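How to Get Yellow Stains Out of White Cotton Sheets

White cotton turns yellow from sweat, body oil and detergent that never fully rinsed out. An overnight soak takes care of most of it.
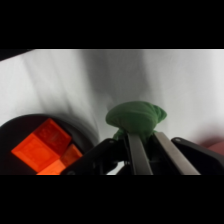 What you need

Oxygen bleach powder (I use the Kadby one)
Washing soda
A bathtub or a large bucket
Rubber gloves

Step 1. Check the care label

Skip this method for silk and wool. Cotton, linen and most cotton blends are fine.

Step 2. Treat the worst spots

Mix washing soda with a little water until it makes a paste. Rub it into the pillow end of the sheet, where the yellow is usually darkest. Leave it for 5 minutes.

Step 3. Soak

Run the hottest water the label allows. For a full tub, stir in 2 scoops of oxygen bleach and let it dissolve before the sheets go in. Push them under and leave them for 8 hours. If you start at 9 in the evening they will be ready before breakfast.

Do not add chlorine bleach. It can make sweat stains more yellow, and the two products should not be mixed.

Step 4. Wash and rinse

Wash on the normal cotton cycle with half your usual detergent, then run an extra rinse.

Step 5. Dry

Hang the sheets in the sun if you can. Keep them out of the dryer until the stains are gone, as heat sets what is left. Repeat the soak for old stains.

Posted by Shiyu Tang in Laundry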